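Chapter 6
Learning to Grasp Soft Things from a Wrist View

In the previous chapter we assumed that the object keeps its shape while the fingers close. For a tin or a wooden block this is a fair assumption, and the grasp can be planned before the arm moves. Cloth does not allow it. A fold that was a good target at the start of the motion may be flat when the gripper arrives, and the plan is then of little use.

In this chapter we study a method which makes the decision late. It was first tried by Minoru Ebihara and his students at the Kozan laboratory, and it was later repeated in Follidstead with a different arm. The policy receives short sequences of pictures from the wrist, together with the width of the gripper, and it gives back a small correction to the motion. It has no model of the fabric. All it knows about cloth comes from 1,432 demonstrations, which are called the Irasura set in the rest of the book.

The reader may ask why the camera should sit at the wrist, when a camera above the table sees much more. The difficulty is that the hand hides the contact from above, exactly in the moment when we need to see it. From the wrist the view is narrow and part of it is always filled by the gripper itself, but the place where finger and fabric meet stays in sight. 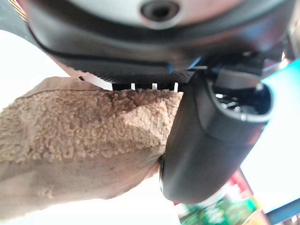
There is a price for this choice. Bright backgrounds easily lose all detail, and a thick pile such as fleece looks very different when it is pressed. Section 6.2 shows how the training pictures were varied in brightness to reduce the first problem. The second is harder, and we return to it in Section 6.3, where the results from Kozan and Follidstead do not fully agree.

Before going on, please make sure that you are comfortable with the notation for actions in Chapter 3. We use it here without repeating the definitions.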